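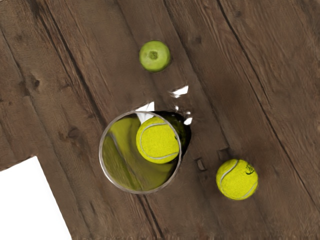
4. Setting Up Your Harries Kitchen Scale

Read this section before the first weighing. It is short, and the scale will behave better for it.

4.1 Choosing a spot

1. Put the scale on a flat, hard surface. Planks are fine as long as all four feet rest on wood and none of them hangs over a gap.
2. Press each corner of the platform. If it rocks, move it. Folded paper under one foot is a fine old tradition and will ruin your readings.
3. Keep it away from fans, open windows and the refrigerator, which hums more than you think.

4.2 First start

1. Slide open the battery door and pull out the plastic tab. Fit the 2 batteries as marked inside.
2. Press ON with the platform empty. Wait for the display to show 0.
3. Hold UNIT until you see grams or ounces, whichever you argue with less.

Note: If the display shows a number before you have put anything down, press ZERO. If it still does, check for crumbs under the platform.

4.3 Calibration

1. Hold ZERO until CAL blinks.
2. Set the 300 g weight from the box in the middle of the platform. A can of soup is a poor substitute, whatever the label claims.
3. Let go and wait for the beep. Leaning on the counter to watch counts as extra weight.
4. Lift the weight off. The display returns to 0.

Caution: Do not store anything on the platform. It is a measuring tool, though it does look a lot like a shelf.

4.4 Error messages

LO: Batteries are low. Change both.
OVER: Too much on the platform. Take something off promptly.
607: The scale was moved during calibration. Go back to 4.3, step 1, and leave it alone this time.

For cleaning, see section 5. The dishwasher is not mentioned there, and that is deliberate.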